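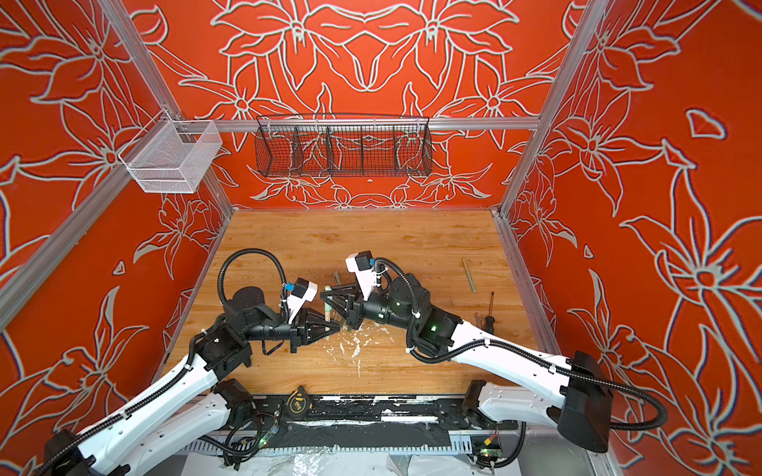 A Place for Everything, and Other Things We Keep Buying
Speaker notes, Ebony Ngata
Pemon Library evening talks, January

214 shares | 31 comments

Start without the hello. Ask for hands: who bought a storage container of any kind over the holidays? Wait. Then: who bought it for something they already had a container for? Let them laugh if they want to.

Intro. I'm Ebony, I wrote a household column for longer than I should have, and for most of that time I told people to sort their stuff into bins. I believed it. I had a label maker. Tonight I want to go through the advice I handed out and say which parts I would still stand behind. It's a short list. I'm not selling a course or a planner.

Say early that I'm not talking about hoarding. That's a medical matter and I have no business giving tips on it. I mean the ordinary clutter of ordinary homes, the kitchen drawer you have to jiggle.

PART ONE: THE BIN COMES FIRST

Nearly every tidying article follows the same order. You feel bad about a closet. You see a picture of a better closet. You go out and buy what's in the picture. Then you go home and find out your closet is two inches too narrow.

I did a thing last year that I recommend to anybody with a spare afternoon and low expectations. I went through the old columns, mine and the ones that ran next to mine, and pulled 39 of them on storage. Then I looked for one question in each: does it tell you to measure anything? Four did. One of those was mine, and it told readers to measure after shopping.

(Don't oversell this. One magazine, one person reading, no method. Say so.)

What most of them did have was a product. The Salolent stacking tray turned up over and over. I owned the Salolent stacking tray. I'd like to be fair to it: it stacks. My complaint is that stacking is a terrible thing to do with items you use. Whatever you need goes to the bottom tray. I would guess many of you have a bottom tray at home and could not tell me under oath what's in it.

Read the bit from Beat Kofler's letter here, he gave me permission:

"We followed your pantry article to the letter. My wife now keeps the rice in the garage because it is easier to get at."

I printed that letter at the time with a cheerful answer about turntables. I'd like to take back the answer.

PART TWO: THE MATH OF THE TOOTHBRUSH CUP

Slow down for this one, people like it.

Take the smallest storage decision in a house, the bathroom counter. Things on it: brushes, paste, a comb, whatever. The advice says give each one a home. So now there's a cup, a dish, a tray to hold the cup and dish, and a little drawer unit for the stuff that didn't suit the tray. You've got more objects on the counter than when you started, and each one has to be lifted and wiped under. I've asked people what they do about wiping under. Mostly they tell me about wiping around. 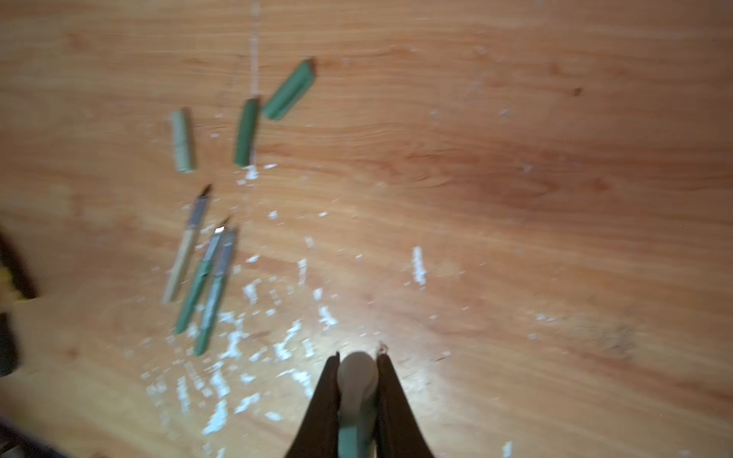 Same thing happens with cleaning tools, by the way, and I'll come back to those, because that market has worked out that if a tool looks nice enough you'll buy a stand for it.

The claim you hear is that organizing saves time. You'll hear a number of minutes per day, and the number changes depending on who's talking. I have tried to find where these numbers come from. I write to the person who quoted it, they point to an article, the article points to a press release, and the press release is from somebody who makes drawer dividers. I've never gotten to the end of one of those trails and found a person with a stopwatch.

Doesn't mean it's false. Hunting for keys is a real waste of a morning. But if you're going to count the minutes I spend looking for my keys, then please also count the afternoon I spent building the key station.

Aside if time: the key station. Marchetti shelf, four hooks, a slot for mail. The mail slot filled with mail. The keys went back on top of the fridge, where I have looked for them all my adult life.

PART THREE: THE PEOPLE WHO DON'T DO IT

This is the part I feel surest about, and the part with the least to back it up, so take it accordingly.

Malathi Pisharody and I asked five households if we could come by and just look at how they put things away. No tidying first. (They all tidied first.) We asked each of them to find a short list of things for us: scissors, a stamp, tape, a spare light bulb, the thing you open jars with.

The two homes with full label systems were not faster. One was slower, because the husband had not been consulted about the labels and treated them as a foreign language. He knew exactly where the tape used to be.

The fastest person we saw was Emiliano, Emiliano Cantero, who has what he calls the heap. The heap lives on one end of a long sideboard. He put his hand in it and came out with the scissors before Malathi had the timer going. We made him do it again and he was a little offended.

Now what does that prove? Not much! Five homes. Emiliano lives alone, and a heap with one author is a different animal than a heap with three. He was also showing off. But I'd spent years telling people like him that they were losing time, and I had never once asked one of them to go get the scissors.

Question that usually comes up here: what about kids? Open tub, on the floor, no lid. I have nothing cleverer. If a lid is involved you'll be the one putting on the lid.

PART FOUR: PRETTY TOOLS

Cleaning aisle. Go take a look at it with this in mind. Some time in the past years the plain colors went away and everything turned sage and sand and oatmeal. I have no objection to green. My objection is to what comes after. You buy the nicer brush, then the old bucket looks shabby next to it, and then you're in the store for a caddy.

Wiebke Frerichs used to buy stock for a housewares chain and she was very open with me about this. A brush by itself makes hardly anything. A brush in a "family" of matching things is another matter, since the shopper comes back to complete the set. She said the word complete did more for her sales than the word clean ever did. I asked whether anybody tested the brushes for scrubbing. She said they tested them for hanging straight on the peg.

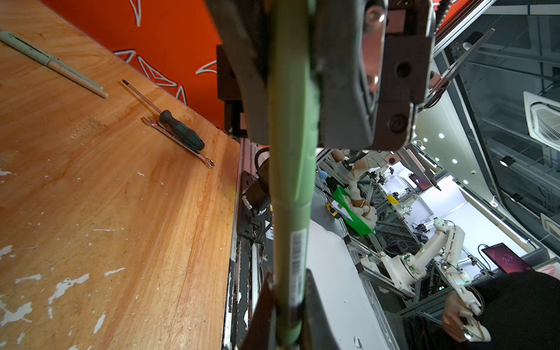 A word on grips, since comfort is the other big promise. Cushioned, contoured, soft-touch. A comfortable handle is a good thing, and if your hands hurt it may be the only thing that matters, so please don't go home and tell your mother I said to throw hers out. But "ergonomic" on a package is a word anyone can print. I'd want to hold it wet, with soap on my hands, for as long as it takes to do a tub. Stores don't offer that. You get to hold it dry for two seconds with the tag still on.

Plistik did a range with "memory grip." I asked what the grip remembered. I got a very friendly reply that did not contain an answer.

Keep this section moving. Last time I got stuck on sponges and lost ten minutes.

PART FIVE: WHAT I'D STILL TELL YOU

Promised a short list.

Wait a month before buying a container. Put the stuff in a cardboard box where you think the container should go. If you're still using the box in a month, measure the box.

Keep things where your hand already goes. If the tape always ends up by the phone, the tape lives by the phone. You can fight it, I did, for years, in print.

One junk drawer is fine. I used to be snotty about junk drawers.

Ask whoever you live with. I can't believe I never put that in a column.

And get rid of things slower than the books tell you. I know the one-weekend purge is popular. I've talked to plenty of people who did one, and a good many of them went out and bought the potato masher again. Nobody writes the follow-up chapter about the potato masher.

I expect pushback on that last one. There's usually someone whose life was changed by the purge, and I should let them speak and not argue. If it worked for you, it worked for you. All I'd ask is how the closet looks today, and I mean that as a real question.

If they ask about digital clutter: I don't know anything about it. I have unread messages older than the library's carpet.

If they ask what happened to the label maker: it's in the junk drawer, labeled.

Leave ten minutes for questions. Chairs go back against the wall by 9.

31 comments

Recent from the evening talks
Why Your Tomatoes Don't Care What Month It Is
The Trouble With Family Recipes
Reading a Utility Bill Without Crying
Who Decided on Eight Glasses of Water?
Old Maps of Pemon, and What They Left Out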